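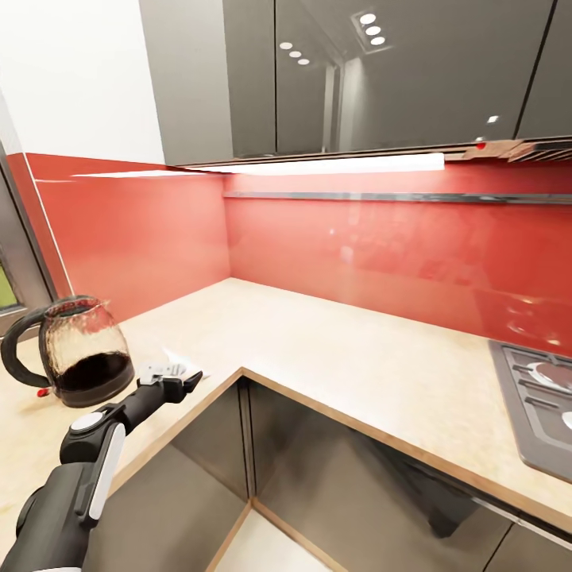 Glass kettle on a kitchen counter.

Home Kitchen Laundry Workshop Seasonal Contact

Caring for Kettles, Cups and Wooden Surfaces

Reading time: 4 minutes

Filed under: Kitchen Care

The Plurkthorpe Household Advice Service receives more inquiries on mineral scale and drink stains than on any other kitchen matter. Last year the service answered 2143 letters and calls, of which 956 concerned kettles, coffee pots or the surfaces on which they stand. The guidance below replaces Leaflet 76 and applies to ordinary domestic kitchens. Where the manufacturer of an appliance or a countertop has issued written instructions, those instructions take precedence.

Removing scale from a kettle

Scale is a deposit of calcium and other minerals left behind when hard water is heated. It is harmless, but it slows heating and may come loose in flakes. Unplug the kettle and let it cool. Mix 300 milliliters of white vinegar with the same quantity of cold water and pour the mixture into the kettle. Leave it for one hour. Empty the kettle, rinse it twice, fill it with clean water, boil it once and discard the water. A faint smell of vinegar may remain, in which case the last step should be repeated.

Citric acid may be used in place of vinegar and leaves less odor. Dissolve two tablespoons in a full kettle of warm water and allow it to stand for half an hour. Vinegar and citric acid must never be combined with bleach or with any product containing bleach.

Households in the Brurnik water district, where the supply is particularly hard, are advised to descale every month. Elsewhere once a season is generally enough. Emptying the kettle at night also helps.

Coffee and tea residue in glass

Brown film inside a glass vessel is mostly dried oil and tannin. Dish soap removes the oil, and the tannin usually yields to baking soda made into a paste with a little water. Apply the paste with a soft cloth, wait ten minutes and rinse. Steel wool and scouring powder should not be used on glass. The scratches they leave are slight at first, but they hold residue and make each later cleaning more difficult.

The electrical base of a kettle should be wiped with a cloth that has been wrung out well. It should never be placed in the sink. If water has entered the contacts, leave the base unplugged and seek the advice of a qualified repairer.

Cups and saucers

Rinse cups soon after use. Glazed ware that has already become stained may be soaked in warm water with one tablespoon of baking soda and then washed in the usual way. Gray marks on white ware are often traces of metal left by spoons, and a mild cream cleanser will lift them. Test the cleanser first on the underside of the foot. Pieces with gilding or hand-painted decoration should be washed in soapy water only. 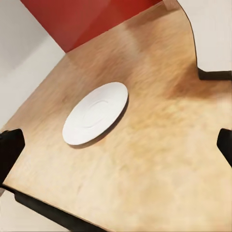
Wooden tables call for a different approach. Before any treatment, establish whether the wood is oiled, waxed or varnished. Place a drop of water in an inconspicuous spot and wait five minutes. If the drop remains beaded, the finish is sound. If the wood darkens, the finish has worn through and the surface needs attention before it is put back into daily use.

Pale rings are caused by moisture held in the finish and will sometimes fade without treatment over a few days. If they do not, rub the area along the grain with a soft cloth and a very small amount of paste wax. Dark rings have reached the wood itself. On an oiled table they may be sanded lightly with fine paper and the area oiled again. On a varnished or veneered table, this work is best left to a refinisher.

Oiling a wooden top

Clear the surface and wash it with a damp cloth and mild soap. Allow it to dry overnight. Apply a food-safe oil thinly, working along the grain, and wipe off the excess after twenty minutes. Give particular attention to end grain, including any corner where a top meets an upright panel. A second coat may be applied the following day.

Cloths used with drying oils such as linseed can heat up and catch fire if left in a heap. Spread them flat outdoors until they are fully dry, away from anything combustible, before putting them in the trash.
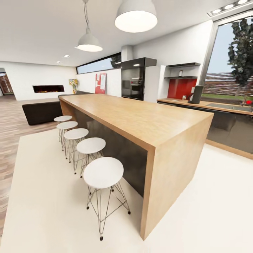

Vojtěch Sýkora writes that his own oak top was still tacky three days after oiling, and asks whether it must be stripped. He adds that he put on a generous coat and went out for the afternoon. The service advises that stripping is rarely necessary in such cases. The surface should be rubbed firmly with a cloth barely moistened with fresh oil of the same kind, then buffed dry with a clean one and left for two more days with a window open.

Inquiries on kitchen care are taken by telephone on Tuesday mornings. Written inquiries should be addressed to Danica Charvát, Kitchen Desk, and should state the type of finish if it is known.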